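Review: Venen leader-follower teleoperation kit, two-arm version

Tested on fruit sorting and basket packing, with the standard grippers and the Moncrieff recording software
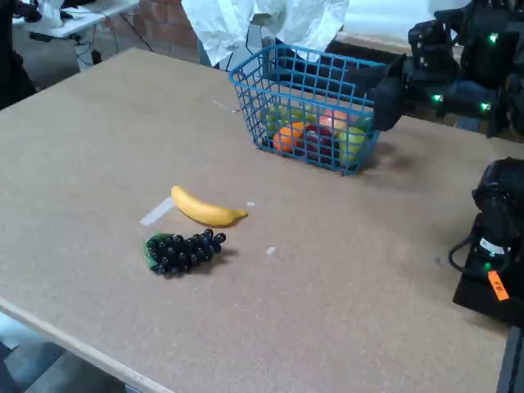

The Venen kit is sold to small labs and workshops that want to record demonstrations by remote control and train a policy on them afterward. It consists of two follower arms, two leader arms of the same proportions but lighter build, a power unit, a USB hub, clamps, and a license for the Moncrieff recorder. Cameras are extra. We bought ours at list price through Umham, the distributor, and have used it since December, mostly for pick and place with artificial fruit and a wire basket.

This review covers setup, the feel of the leaders, gripper behavior, recording, and support. It doesn't cover policy training, which depends far more on the data and the model than on the hardware.

Setup

The arms arrive assembled. Each one bolts or clamps to the table edge, and the supplied clamps fit tops up to 30 mm thick. Our particle board top is within that limit, but the clamp pads are small and leave dents after a few days. Put a metal plate under each pad. The kit should include these and doesn't.

Calibration is done one joint at a time. The operator moves each joint to both mechanical stops, then to a marked center, and the software stores the offsets. The printed guide allows 30 minutes for the complete kit. Our first attempt took most of an afternoon, because the guide shows the wrist joint from the wrong side and we stored it reversed. The online version of the guide has the correct drawing. Later calibrations went faster than the printed estimate.

Cable routing is the weak point of the mechanical design. The signal cable leaves the arm near the elbow and has to be left with a loop of slack. If the loop is too short, it pulls on the connector at full reach. If it is too long, it can catch on whatever is on the table. Venen supplies adhesive cable clips that let go after a week or so of repeated movement. We replaced them with hook-and-loop straps.

Leader arms

The leaders copy the joint layout of the followers one to one. There is no scaling and no inverse kinematics between the two, so an operator who runs into an awkward pose on the leader knows the follower is in the same pose. New operators were placing fruit in the basket within the first session. Compared with a handheld controller we used before, the number of demonstrations discarded for operator error is clearly lower.

Gravity compensation on the leaders is passive, using springs at the shoulder and elbow. It works well in the middle of the workspace. At full extension the leader is front heavy, and reaching for an object at the far corner of the table becomes tiring. Operators compensate by resting a forearm on the table, and this shows up in the data as a low, flat approach path. We now limit object positions to the nearer two thirds of the reach.

There is no force feedback. When the gripper touches the rim of the basket, the operator has to see it. For rigid objects in open space this matters little. For packing it matters a lot. As the basket fills, each new piece has to be pressed between its neighbors, and the leader gives no sign of how hard the follower is pushing. The software has a torque readout, but an operator watching the fruit can't also watch a number on a screen. An audible warning above a set torque would be a cheap fix.

Grippers

The standard gripper has two parallel fingers. Closing speed is adequate and the trigger on the leader maps linearly to finger position, with a small dead zone at the closed end.

Results by object type:

Apples, oranges and peaches. Reliable from above and from the side. Artificial fruit is light and smooth, and an off-center grasp tends to squeeze it out sideways. Rubber tape on the finger pads reduced this.

Banana. Reliable when grasped across the middle with the fingers at right angles to the long axis. Grasping near either end lets it swing, and the swing continues during the move to the basket. The wrist has enough travel to match any orientation we tried, although one direction runs into the joint limit and requires the operator to approach from the other side.

Grapes. The hardest item in our set. The bunch is irregular, and the gripper has to close on several grapes at once. Operators disagreed on the best approach and the recordings show it. We ended up writing down one grasp and having everyone use it.

Basket. The arm can drag the basket by the rim but shouldn't be asked to lift it loaded. Reaching in over the rim is the more common problem. The finger housings are blocky and wider than they need to be, and near a wall of the basket the housing makes contact before the fingertip gets to the object. Venen sells a set of longer fingers separately. With those fitted the problem is reduced, at the cost of some stiffness at the tip.

Recording

The Moncrieff recorder stores joint positions for leaders and followers, gripper state, torque estimates, and up to four camera streams. Episodes are started and ended with a foot pedal, an optional part that ought to be standard. Without it the operator has to release a leader to press a key, and every episode then ends with a few seconds of useless motion that has to be trimmed.

Synchronization between joint data and video is good. We checked it by tapping the gripper on the table and comparing the torque spike with the video, and found no offset larger than 2 frames in any session.

The episode browser is basic. It lists episodes by time, plays them back, and allows a label of pass or fail. There is no free-text note, no search by label, and no way to mark a segment inside an episode. Deleted episodes go immediately and can't be restored. We lost part of a session this way and now copy the folder to another drive before reviewing anything.

Export is to an open format that our training code reads without conversion. A batch of 200 episodes exported without errors. The optional upload to Vodport, a hosted storage service, works but adds nothing that a network drive doesn't. It is also switched on by default, and labs with restrictions on where their video may be stored should turn it off before the first recording.

The recorder has no support for object reset. Consistent start positions are left to the user. Masking tape on the tabletop is sufficient, provided the tape lies flat and the same pieces stay down for the whole dataset. Once we began moving start positions between sessions, we also began noting the layout on paper, a job the software could easily take over with an overlay of the first frame.

Reliability

One follower developed play in the wrist after several weeks of daily use. The cause was a loose set screw, reached by removing two covers. Thread locker solved it. The screws on the other arm were tightened at the same time and have held.

Motors run warm in long sessions. After a long hold at full reach the shoulder motor goes into thermal protection and the arm sinks slowly to the table. The descent is controlled and did no damage, but the episode is lost. A rest of 7 minutes was enough each time before the arm could be enabled again.

The status lights on the arms are green in normal operation and change color on a fault. They are bright enough to read under room lighting. They don't indicate which fault has occurred, so the operator has to go to the log.

Support

Umham answered hardware questions by the next working day. A request sent on a Friday was answered the following week with the correct part number for a replacement cable. Questions about the recorder are forwarded to Moncrieff and take longer. Two of our bug reports were acknowledged and fixed in the next release. The request for free-text notes was logged without a date.

Good

Leader and follower share the same geometry, so training time for operators is short.
Accurate synchronization of video and joint data.
Open export format.
Repairs possible with ordinary hex keys.

Not so good

No force feedback and no audible torque warning.
Gripper housings too wide for work inside a basket or bin.
Adhesive cable clips.
Foot pedal and long fingers sold separately.
Episode browser lacks notes, search and undo.

Verdict

Recommended for tabletop pick and place with light, rigid objects. For tight packing, budget for the long fingers and expect to discard more episodes. Labs that need to feel contact through the leader should look at a more expensive system with active leader arms. Anyone ordering the kit should add the foot pedal to the same order, as Umham charges separate shipping for accessories.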